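Wirkum Tabletop Set
README, September update

Welcome! Wirkum is the practice data put together by the Garba robotics club for the tabletop challenge. Everything in it was driven by students in simulation, one of us at the controls and someone else keeping the log. We had a great time making it and we'd love for other school clubs to train on it, break it and tell us what they find.

What you get

The set has 2,394 episodes. Of those, 1,333 passed our review and sit in the folder called clean. The rest are in rough, and please don't skip them — dropped items, missed grabs and one very long spin in place are all good material if you're working on recovery. There are 7 tasks, each with its own short text file giving the instruction in everyday words. Episodes run up to 100 seconds.

Each episode folder holds the camera views, the joint positions, the open or closed state of each gripper, and a notes file. Read the notes file! Some of the best comments are in there, including a few arguments about what counts as "near the edge of the table."

How we recorded

Friday sessions, straight after last class. Adaeze Briggs built the rooms and wrote the reset script. Ibrahim Danladi wrote Trulitum, our little replay viewer, which plays all the views of an episode side by side and lets you scrub with the arrow keys. It's in the tools folder and runs fine on the old lab laptops.

Reviews were done by two students who hadn't driven the episode. If they disagreed, it went to rough.

Two views from the same room:
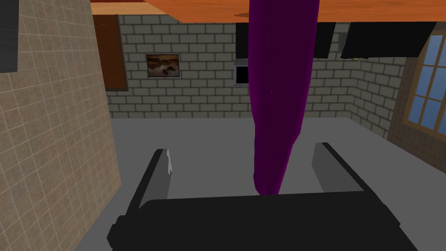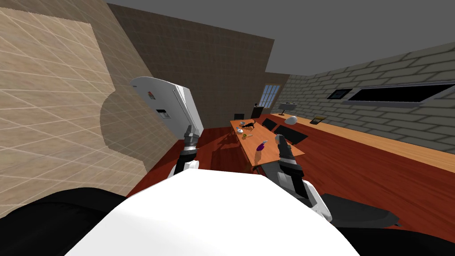
Picking a camera view is the first choice you'll make when you train, and our advice is to start with both kinds. The close view is wonderful for lining up a grab, with the two fingers spread on either side of the gap, but it tells you very little about where the table is. The wide view gives you the long table, the chairs and both arms, and then the small things on the tabletop get really small. The purple object is a good test: it's big and tall between the fingers up close, and tiny beside the right gripper in the wide one. Our first model used only the wide view and kept reaching short. Adding the close one helped a lot, and the team that took it to the Hetberg meet used both.

Known problems

Room lighting is the same in every episode. Task 4 has two spellings of its name. Left arm episodes are fewer than right arm ones, and we're working on that this term.

Fixes and new episodes are very welcome — send them to the club with a notes file included.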